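News Town Schools Sports Letters Classifieds

Local > News > Town

Secondhand furniture swap moves to the old Greler building

By Izzati Oei

6/29/26

14 shares | 3 comments

If you've been holding on to a bookcase you don't like, I have good news for you. The Brosteo Street furniture swap is back this summer, and it has moved into the ground floor of the old Greler building, which has been sitting there with paper over its windows for as long as I've lived in town. I stopped by this morning while they were setting up, and I came home wanting a second nightstand (I do not need a second nightstand).

For anyone who missed it last year, the idea is simple. You bring a piece of furniture that's clean and in one piece, you get a paper ticket, and you trade the ticket for anything on the floor. No money changes hands. A ticket is a ticket, so a kitchen stool gets you the same pick as a dresser. People argued about that rule for weeks last summer and it's staying anyway!

Anwara Ekanayake, who runs the swap, told me 61 pieces were signed up as of this morning. That's already more than the whole first weekend last year, when the total was 37 and half the town seemed to be bringing in the same white TV stand.

"We had people carrying things down the street in the rain," she said. "I'd like a loading dock, and now I've got one."

The dock is around back on Yusof Lane, and you can pull a truck or trailer right up to it. Please don't park there once you've unloaded. The lane is narrow and the bakery gets its flour deliveries on that side, and I've already heard from the bakery (twice).

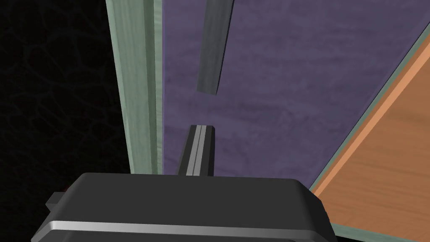

What they'll take

Beds are the big change. Last year the swap turned away every bed that came through the door, mostly for lack of space, and a lot of folks were annoyed about it. This time bed frames are welcome as long as you bring the slats and all the hardware. Put the bolts in a bag and tape the bag to the headboard. Faizal Lubis, who's checking pieces in at the door, says he spent most of last fall finding loose bolts in his coat pockets.

Mattresses are a little trickier. They'll take one if it has no stains or tears and comes with its frame, and it has to be wrapped in plastic for the trip over. Sofas are still a no. So are cribs, car seats and anything that plugs in, except for lamps. I asked about my aunt's electric recliner and got a very polite shake of the head.

Dining tables are fine, and chairs can come in sets of 2 or more on a single ticket. I'd call that generous, considering how many single chairs I saw stacked up along the hallway.
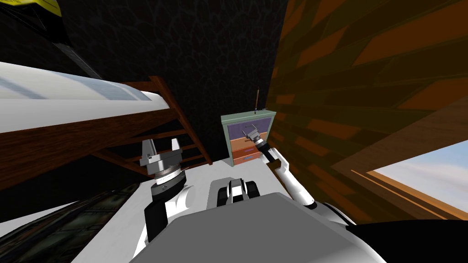

A white mattress on a reddish-brown wooden bed frame.

There's a repair corner too, which is new. Sota Ishida, who used to teach wood shop at the high school, will be there both days with clamps, glue and a whole lot of opinions about particle board. He'll fix a wobbly leg or a stuck drawer for free while you look around. Bigger jobs he'll talk you through so you can do them at home. I watched him take apart a desk drawer and put it back together in the time it took me to finish a coffee, and now it slides like a dream.

When and where

The swap runs this Saturday and Sunday, nine to four, in the Greler building at the corner of Brosteo Street and Yusof Lane. Drop-off starts Friday at noon. If you're after something big, I'd go early on Saturday - the dressers went fast last year and I still think about one of them.

Anything left at closing on Sunday goes over to the Drasemlow thrift shop, which is sending its van. Unused tickets won't carry over to next summer, so spend them.

You can sign a piece up ahead of time at the library's front desk, or just show up with it. Bring a friend to help carry. There are three hand trucks to share and they were all spoken for within minutes last time, so if you have your own, throw it in the car.

14 shares | 3 comments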